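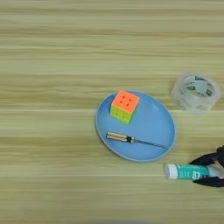

Clescombe, December 31, 2018

Clescombe Readers' Board > Fiction > Family novels

Topic: The Harance House, is the mother's chapter a cheat?

marginal_gloss wrote:
I finished The Harance House for my winter reading and I'm stuck on chapter nine. For eight chapters we only get the daughter's view of the marriage her family arranged for her in Casach. Then the mother gets a chapter to herself, in first person, and after that we never hear from her again. I'm writing a paper on it for an evening class and my argument is that the chapter breaks the book. Everything before it depends on us not knowing whether the mother read the letters. Chapter nine tells us she did. Has anyone here made a case for keeping it?

tidewrack wrote:
I'd keep it. Without it the mother is only a voice at the other end of a phone. My copy is the Sikder paperback, 347 pages, and her chapter starts close to the middle. I don't think that placement is an accident. The daughter leaves Casach a few pages later, and you read that departure differently when you know what the mother knew.

marginal_gloss wrote:
You read it differently, yes, but the daughter doesn't. She still thinks the letters were lost. So the reader has information she never gets, and the author does nothing with it.

tidewrack wrote:
She does plenty with it. Look at the train station. The daughter says "you never wrote back" and the mother just picks up the bag. If I didn't know about the letters I would take that as coldness. Because I do know, I take it as shame.

pb_and_paper wrote:
I agree with marginal_gloss on this one. I read the library hardcover in October and that chapter sounded to me like the daughter doing an impression. Same short sentences, same habit of ending on weather. If you're going to hand the book to a woman thirty years older, she should sound like it.

oldspine wrote:
Could that be the point? A few reviewers read chapter nine as something the daughter wrote later, imagining her mother. Page 148 has her buying a notebook and saying she'll "put down the other side of it." My reading is that chapter nine is the notebook.

pb_and_paper wrote:
That's a stretch. She buys a notebook and then it's never mentioned again.

oldspine wrote:
It's mentioned on the last page. She leaves it on the kitchen shelf with the bills.

pb_and_paper wrote:
I checked and you're right, it's there. I still think it's thin. One line on page 148 and one at the end doesn't carry a whole chapter.

marginal_gloss wrote:
This would change my paper quite a bit. If the daughter made it up, then we don't know the mother read the letters, and my whole complaint goes away. I don't think I believe it, though. The chapter mentions the loan from the uncle, and the daughter doesn't hear of the loan until the wedding of the cousin, near the end.

oldspine wrote:
She could have written it after the wedding. Nothing says when she filled the notebook.

tidewrack wrote:
I don't buy the notebook idea either, for the same reason as marginal_gloss. But I'd put both readings in the paper and say which one you prefer. How long does it have to be?

marginal_gloss wrote:
900 words, so there isn't room for much. I'll probably give the notebook one paragraph and spend the rest on the station.

Comments (3)

quietshelf: I read this with a group and we split the same way. The people who liked the mother wanted the chapter to be real.

rw_lamplight: Does the ebook have the same page numbers? I can't find the notebook on 148.

oldspine: No, the ebook runs shorter. Search for "other side of it."

Topic views: 2239

Contact the board | Copyright Clescombe Readers' Board | Back to top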